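Moqueta Pluremura de Drerine, color gris rayado: opinión después de ocho meses de uso en oficina

Publicado el 14/08/2025 por Els Jansen

Antes de comprar esta moqueta busqué opiniones en español y encontré muy pocas. Casi todas eran de personas que la tenían en un dormitorio, y un dormitorio no se parece mucho a una oficina. Por eso escribo la mía con bastante detalle. Pido disculpas si algún término de instalación no es el correcto, lo aprendí en otro idioma y he tenido que preguntar algunas palabras.

Nuestra oficina es una planta abierta con muebles blancos: armarios bajos, mostradores y mesas de trabajo. Somos 20 personas cuando estamos todos, lo cual no ocurre a menudo. El suelo anterior era una lámina dura de color crema que hacía ruido con cada silla. Cuando alguien hablaba por teléfono al lado de la entrada, en el otro extremo se entendía la conversación completa. La decisión de poner moqueta fue de Siu-fong Yeh, que lleva las compras. Yo al principio estaba en contra, pensaba en el polvo y en el café.

Pedimos muestras de dos modelos, la Pluremura y la Ternura. La Ternura es más suave y tiene el pelo más alto. Al tocarla gusta más, lo reconozco. Pero pusimos las dos muestras debajo de una silla con ruedas durante una semana y la Ternura quedó aplastada. La Pluremura es de pelo corto y bastante firme, casi áspera si se pasa la mano en contra. Para caminar en calcetines elegiría la otra. Para sillas, carros y gente con zapatos, esta.

El color se llama simplemente "gris rayado" en el catálogo. Son rayas irregulares, con tonos claros y oscuros mezclados, de manera que desde lejos el suelo parece de un gris medio y desde cerca se ven las vetas. En la muestra pequeña me parecía un dibujo demasiado inquieto. En una superficie grande, junto a los muebles blancos, se calma mucho. Aconsejo no decidir con la muestra pequeña en la mano, mejor dejarla en el suelo y mirarla de pie, a unos pasos.
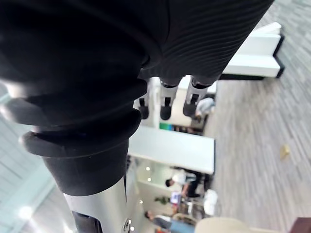 La luz es otra cosa que conviene tener en cuenta. Con luz de techo blanca la moqueta tira hacia un gris frío. Por la tarde, cuando entra sol, las vetas claras destacan más y el conjunto se ve más vivo. Kamil Kollár, que se sienta cerca de la ventana, dice que en su rincón parece otro producto. No exagera mucho.

Sobre la instalación. La hizo la empresa Cheung, que ya nos había pintado las paredes. Tardaron dos días, uno para retirar el suelo antiguo y preparar la base y otro para colocar. Pagamos 500 euros por la mano de obra, sin contar el material, y me parece un precio correcto para una superficie con tantos muebles que mover. El encargado nos recomendó ponerla con las rayas en el sentido de la entrada y así lo hicimos. Si vuelvo a hacerlo, pediré ver antes las dos direcciones. Entrando desde la calle las rayas alargan el espacio, y eso está bien, pero desde el pasillo lateral la vista queda un poco rara hasta que uno se acostumbra.

El olor duró más de lo que prometía la ficha. La ficha hablaba de pocos días y nosotros lo notamos casi dos semanas, con las ventanas abiertas por la mañana. No era un olor fuerte, era como de goma nueva, pero a Pei-shan Yip le daba dolor de cabeza y trabajó desde casa ese tiempo. Si se puede elegir la fecha, yo la colocaría en una época de vacaciones.

El ruido ha mejorado mucho. Es el punto donde estoy más contenta. Las sillas casi no se oyen y los pasos tampoco. Las voces siguen llegando, claro, una moqueta no es una pared, pero ya no rebotan tanto y las llamadas se pueden hacer en la mesa. Antes bajábamos a la escalera para hablar con clientes.
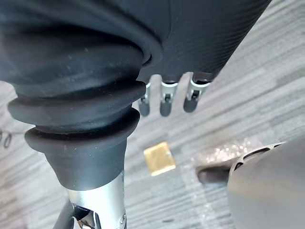
Las vetas de la Pluremura en gris claro, gris oscuro y blanco.

La limpieza tiene una parte buena y una parte mala. La buena es que el polvo y las pisadas se disimulan entre las rayas, y una mancha pequeña de agua o de té no se encuentra al día siguiente. La mala es que los papelitos y las migas de color claro se ven enseguida, sobre todo en las zonas oscuras. Se pegan un poco al pelo corto y hay que pasar el aspirador dos veces por el mismo sitio. El aspirador sin cepillo giratorio funciona mejor, con el cepillo levantaba pelusa en los bordes.

Con el café hicimos una prueba involuntaria en la segunda semana. Una taza entera, con leche. Secamos con papel sin frotar, después agua tibia y un poco de jabón neutro, y otra vez papel. Quedó una sombra que solamente veo yo, porque sé dónde está. La tinta de rotulador es peor. Tenemos una línea azul debajo de la pizarra y no ha salido con nada de lo que recomienda el fabricante.

El desgaste a los ocho meses es este: en el paso principal la moqueta está un poco más plana, se nota al mirarla con luz lateral. Debajo de las sillas aguanta bien, mejor de lo que yo esperaba. En la esquina del armario hay un borde que se levantó unos milímetros. Escribí a Drerine y contestaron en dos días, con la explicación de que los bordes son responsabilidad del instalador. Cheung vino a pegarlo sin cobrar y no se ha vuelto a levantar. Me habría gustado una respuesta menos seca del fabricante, pero la respuesta llegó.

También las plantas merecen una línea. Una maceta sin plato dejó un cerco en el suelo. Ahora las tenemos sobre las mesas o con un plato hondo.

Lo que me gusta: el silencio, el dibujo en superficie grande, la resistencia a las ruedas.
Lo que no me gusta: el olor de las primeras semanas, las migas claras, la tinta.
Nota: 8 sobre 10.

Kwok-wai Pan me pide que añada que él habría escogido el tono más oscuro. Lo vimos en el catálogo y no pedimos la muestra, así que no puedo opinar. Si alguien lo tiene puesto en una oficina con muebles blancos, le agradecería un comentario, porque en septiembre tenemos que decidir el suelo de la sala de reuniones y todavía no hay acuerdo.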